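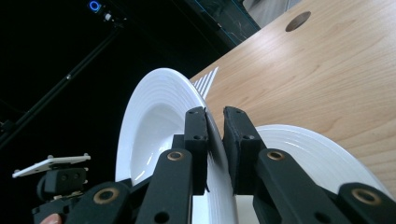 What does Himadico do?

We record people doing ordinary jobs by hand so that robots can be trained to do the same jobs. A person works with a hand-held gripper, and the recordings are sent to the customer's engineers.

Shazia Naqvi set up the company in Gisville with one bench and 2 grippers. We now have rooms at Plolport as well, where most of the kitchen and tableware work is done. Plates are a regular request. Our library holds 1663 plate recordings, and new ones are added each week.

Some customers want their own arm driven by remote control instead. That is done at the Bukhari building, in sessions booked by the half day.

New operators practise for a fortnight before their recordings count. Every recording is watched by a second operator, and any with a dropped item are marked as such and kept.

Visits are by appointment. Please write to the Gisville office.

Page updated Nov 10, 2022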